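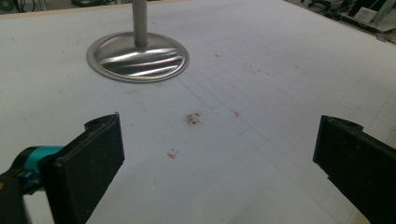
4.2 Where the settings went

We installed Datik 9 over a working copy of Datik 8 on 478 office machines and compared every user setting before and after. The vendor's notes describe the upgrade as "seamless," a word we have come to read as a warning. On 400 of the machines at least one setting went back to its default, most often the menu font, which the new version takes from the system theme whether the user has picked one or not.

Figure 3. Machines with one or more settings lost after the upgrade, by desktop theme. Starside users are shown apart from the rest, at their own request.

The cause is dull. Version 8 kept its settings in one plain file. Version 9 keeps them in two, reads the second one first, and writes to neither until the program is closed properly - a habit few of our users had picked up. Ametepe found the same order of reading in Humum, so we can't call it original.

Copying the old file back by hand fixed the fonts on most machines. It also brought back a print dialog that Datik had removed on purpose, and we got several thank-you notes for that. The Vandenberghe patch, at 700 lines, does the same job and leaves the dialog out. We tested both, and Section 4.3 gives the timings for each.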